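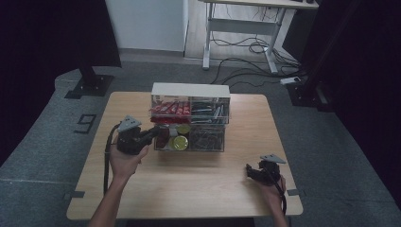 Up the hill to Skikell Battery

We finally made it out to Skikell, the old coastal gun battery a few miles past Ellden, and I'm so glad we didn't skip it! The parking lot is at the bottom, naturally, and the path up is steeper than the map lets on. I stopped twice to "admire the view" (my knees needed it).

At the top you get two concrete gun pits, the magazine underneath, and a long wall facing the water. The guns are gone, sold for scrap after the war, but the sign says they could throw a shell 11 miles. The garrison was 40 men, all sleeping in one low building with a stove at each end. I can't imagine the snoring.

The magazine was my favorite part. You go down a narrow stair and it's cold even in June, and you can still read the shelf numbers painted on the walls. The sign says they kept 2,000 shells down there, and they never fired one at an enemy ship. All that waiting!

We had a late lunch in Lamptey afterward, at a little place by the harbor with very good chowder. Next morning we were off to the fort at Prillanent, and it rained the whole way.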